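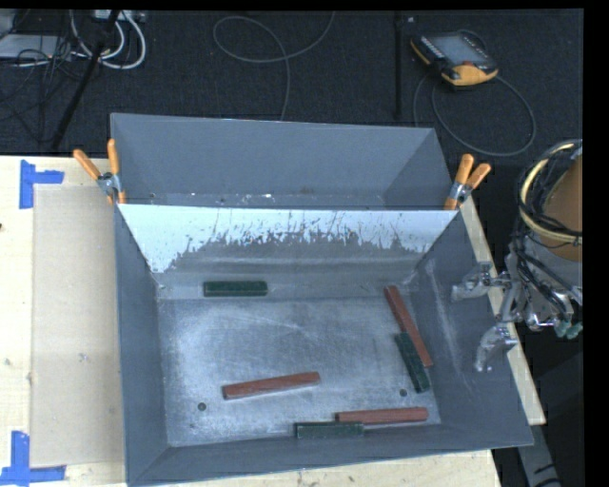

Members' Forum > Institute Notices > Retirement of the Head of Library Services

Posted by: Secretariat_Brumeo
2019-05-01

The Brumeo Language Institute announces that Margareta Cârstea, Head of Library Services, will retire at the end of July after 23 years with the Institute. Mrs Cârstea joined us as a part-time assistant when the lending collection held 749 volumes and occupied a single room on the ground floor of the Stameck building. Under her direction the library moved to its present rooms, opened its doors to readers who are not enrolled in classes, and began the evening reading circle, which continues to meet during term.

A reception will be held in the Mittal Room in the last week of teaching. Members, former members and students are welcome. Those wishing to contribute to the book of messages are asked to leave their text at the front desk or to post it in this thread, where it will be copied out by the Secretariat.

The Institute also proposes to rename the reading circle in Mrs Cârstea's honour. Comments on this proposal are invited.

Reply from: h_ciltier_road
On behalf of the Thursday beginners' class of some years ago, may I record our thanks. Mrs Cârstea found us graded readers when the class had none, and she wrote the difficult words inside the back cover in pencil. I still own one of these, bought at the withdrawn stock sale. Please enter the following in the book: "With gratitude from the class that never mastered the subjunctive."

Reply from: former_tutor_B
I taught at the Institute for seven years and wish to add my name to the above. Any tutor who asked for a text by the morning generally had it by the morning, with a note of two or three others that might serve better. They usually did.

I support the renaming.

Reply from: Oldreader
I yield to no one in my regard for Mrs Cârstea, but I must register an objection to the renaming. The circle has been known as the Ciltier Circle since its first meeting, after the street on which it met before the present rooms were available. It appears under that name in the printed programme, and the two neighbouring societies with which we exchange speakers know it by no other. A change would cause confusion for no great benefit. I would suggest that the reading room itself be named instead.

Reply from: former_tutor_B
With respect to the previous contributor, the circle existed on Ciltier Street for one winter only. Everything that members value in it dates from the years in which Mrs Cârstea chaired it. A line in the programme can be altered.

Reply from: Oldreader
It was two winters. I attended both, and I have the reading lists for them should the Secretariat wish to see them. I would add that Mrs Cârstea was herself present and approved the name.

Reply from: Secretariat_Brumeo
The Secretariat thanks both members. The minutes available to us confirm that the circle met on Ciltier Street for two winters. We should be glad to receive copies of the reading lists for the archive.

As regards the reading room, its name is fixed by the terms of the lease and cannot be changed without the consent of the landlord. Enquiries will be made.

Reply from: k_lindqvist_ab
Could the Secretariat confirm whether the library will close between Mrs Cârstea's departure and the appointment of a successor? Several of us have long loans that fall due over the summer — mine includes the large dictionary, which I would prefer not to carry in twice.

Reply from: Secretariat_Brumeo
The library will remain open on reduced hours. Loans falling due during the summer will be extended to the first week of the autumn term without charge. Reference works, including the dictionary, should be returned by the original date.

Reply from: h_ciltier_road
Has anyone asked Mrs Cârstea what she would like?

Reply from: Oldreader
I have not, and I accept that I should have done so before writing at such length. My objection to the change of name stands.

Reply from: M_Carstea
I am grateful for these messages, which a colleague was kind enough to show me. I should be content for the circle to keep its name. If the Institute wishes to mark the occasion, I would ask that the money be put towards replacing the graded readers, a good many of which have lost their covers. I shall continue to attend the circle as an ordinary member, and I look forward to arriving without having prepared anything.

The dictionary is indeed due back, Mr Lindqvist.

Reply from: Secretariat_Brumeo
In view of the above, the proposal to rename the circle is withdrawn. A fund for the graded readers will be opened at the front desk. Messages for the book may still be posted in this thread until the day before the reception.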